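3.2 Upkeep of the hand-held grippers

Each recording station at Grodlow has one hand-held gripper with a camera looking down past the fingers. The fingers close on the object from two sides, and the pads on their inner faces take nearly all the wear. We expected to change them every 1,000 grasps. With footwear in the object set this proved too long, and the interval was cut to 800. The pads are also looked at over a plain pale surface at the start of each session, with the gripper open and nothing held. 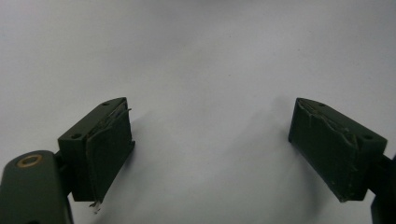 Figure 4. Open gripper with worn finger pads. The right pad is creased and gouged; the left has a rough upper edge with frayed strands.

Small flecks on the pad are brushed off and the pad stays in use. A pad with a torn edge is taken off, as loose strands can catch on straps and buckles. Both pads are changed together — a new pad opposite an old one shifts the grasp to one side. Ikeda and Okabe carried out all the changes in July, and each took about 8 minutes, including a check of the pivots.

Sandals were the hardest items to hold evenly. The operator places a finger on either side of the sole and closes until both pads touch.
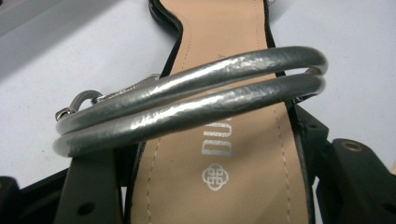 Closing force was left at the same setting for every shoe. We tried a lower one for soft straps, but the operators found it hard to judge and two sandals were dropped. After a pad change the station repeats a short set of test grasps before recording starts again — if the fingers meet off centre, the mount is loosened and set once more.

Shares 8 | Comments 0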